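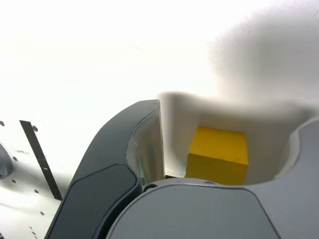

Yellow cube.

Educational Lending Collections Forum > Circulation Policy > Charging for missing pieces in loan sets

Posted by: S_Alaoui_Fliston
6 Jul 2019

Colleagues,

The Fliston Lending Library is revising its circulation policy for the coming school year, and I would welcome the views of members who manage similar collections. We lend counting sets, pattern blocks, puzzles and board games to families and to classroom teachers. The collection currently stands at 464 sets.

Our existing policy was written when the collection was much smaller. It states that a borrower who returns a set with any piece missing is charged the full replacement cost of the set. In practice, staff members have applied this rule unevenly. Some desks charge the full amount, some charge a small fee, and some record the loss and charge nothing. Two borrowers with the same loss may therefore be treated differently depending on which desk received the return. I do not regard that as acceptable in a public service.

The draft under review would replace the rule with the following terms:

Sets that remain usable with a piece missing would carry no charge. The loss would be noted on the contents card.

Sets that are no longer usable would carry a charge equal to the cost of the missing part, where the part can be bought separately.

Where the part cannot be bought separately, the borrower would be charged half the cost of the set.

A borrower would have 13 days after the return date to find and bring back the piece before any charge is placed on the account.

I should be grateful for comments on the draft, and in particular on the first term. Members who have removed charges altogether are asked to say what effect this had on the condition of their collections.

Samah Alaoui
Circulation Services, Fliston

Posted by: M_Cherkaoui

Thank you for setting out the terms in full. I have managed the children's lending collection at Benjelloun for nine years and must register a reservation about the first term.

The word "usable" will cause difficulty. A set of colored cubes with one cube gone is usable for free building. It is not usable for a teacher who has planned a lesson in which every child receives the same number of each color. The desk clerk receiving the set will generally have no knowledge of how the next borrower intends to use it. Under your draft, the clerk is asked to make a judgment that properly belongs to a teacher, and the inconsistency you describe will return in a different form.

Our own policy classifies every set at the time of cataloging. A set is marked either "complete contents required" or "partial contents accepted," and the mark is printed on the lid. The clerk reads the lid and follows it. Disputes at the desk have been rare under this arrangement.

Mounir Cherkaoui

Posted by: S_Alaoui_Fliston

Mr. Cherkaoui's point is well taken, and I will propose lid marking to my supervisor. May I ask who assigns the mark at Benjelloun, and whether borrowers are told of it before they check the set out?

Posted by: M_Cherkaoui

The cataloger assigns it, using a one-page guide. Puzzles, card games and anything with numbered or lettered pieces are always "complete contents required." Plain building materials are "partial contents accepted" until the set falls below the minimum listed on the card. Borrowers are shown the lid at checkout, and the same wording appears on the receipt.

Posted by: jfrota_drurik

The Drurik district ended all charges for missing pieces last June, and I can report on the first year.

The condition of the collection has not worsened in any way that our inspections can detect. The number of families borrowing has risen. Several parents informed our staff that they had previously declined to borrow puzzles out of concern that a younger child would lose something and a bill would follow. These were, in many instances, the families the service was established to reach.

I would also ask members to consider the staff time consumed by charging. Each charge required an entry, a letter, and often a telephone call. Many were later waived. When we reviewed the accounts, the sums collected did not cover the hours spent collecting them.

I respectfully suggest that Fliston remove the second and third terms entirely and keep only the period for returning a found piece. Pieces do come back when people are not afraid to bring them. We keep a return box at the entrance for this purpose, and no account number is asked for.

Jucélia Frota
Drurik District Family Services

Posted by: h_hajji

I am obliged to disagree with Ms. Frota, with respect for the work done at Drurik.

One year is too short a period from which to draw a conclusion about condition. Loss in a lending collection is gradual. A set that leaves the shelf with one piece missing invites the next borrower to be less careful, and by the third year the set is withdrawn. At a former post I observed precisely this course of events after charges were dropped, and the purchasing budget was not increased to meet it.

There is also the matter of what a borrower undertakes when signing for a loan. A modest charge states plainly that the item is shared property. I would support Ms. Alaoui's draft with the second and third terms retained, subject to a cap of 5 dollars per set and a waiver available on request.

Hicham Hajji

Posted by: jfrota_drurik

Mr. Hajji's caution about the length of the trial is fair, and I will report again when a second year of figures is available.

I do not agree regarding the waiver. A waiver on request is granted to those who ask, and the families most affected by a charge are often the least likely to ask. They stop visiting. Their absence does not appear in any account of charges waived.

Posted by: h_hajji

A waiver need not depend upon the borrower asking. Staff may be directed to offer it. I accept, however, that "on request" was poorly chosen wording on my part.

Posted by: MKaijage

I wish to raise a practical matter that has not yet been addressed, namely how the contents are checked.

Any charging policy rests on the assumption that the set was complete when it went out. If contents are checked only on return, the library cannot show that the piece was not already missing. We were challenged on this point by a borrower and had no satisfactory answer. The charge was withdrawn and an apology was issued.

We have since adopted the following practice:

Contents are checked on return, before the set goes back to the shelf. The checker initials the card.

Sets of more than one hundred pieces are weighed on a postal scale and compared with the weight on the card. A set is counted by hand only if the weight differs.

Spare pieces from withdrawn sets are kept in labeled drawers, sorted by maker and color. A missing cube is replaced from the drawer and the matter is closed.

The drawers have done more to reduce disputes than any wording in our policy. I would encourage Fliston to set aside withdrawn sets for parts before deciding what to charge.

On the software question that usually follows: we use Skorketlow for circulation, and the contents note can be made to appear on the screen at both checkout and return. It is switched off by default. The setting is found under Item Messages.

Mwende Kaijage

Posted by: M_Cherkaoui

I can confirm the value of a spare parts drawer. One caution is that colors from the same maker vary between production years. A replacement yellow may be noticeably paler than the rest of the set. This is of no consequence for counting, but it has confused children during sorting activities. We write the year of purchase on each drawer label.

Posted by: S_Alaoui_Fliston

I thank all members for their replies. The draft will be amended as follows before it goes forward.

Lid marking will be adopted on the Benjelloun model, and the word "usable" will be removed.

No charge will be made unless an initialed contents card shows that the set was complete when it was issued.

A spare parts drawer will be established, and a charge will be considered only where no spare is available.

The question of whether any charge should remain is not settled. My own view has moved closer to that of Ms. Frota, but my supervisor shares Mr. Hajji's concerns, and both positions will be presented.

Ms. Kaijage, would you be willing to share your contents card template?

Posted by: MKaijage

Certainly. I have sent it to you by private message. Please note that the weight field is in grams and that the weight should be taken without the box, as boxes are replaced from time to time.

Posted by: h_hajji

I should be glad to receive a copy as well, if it is not an inconvenience.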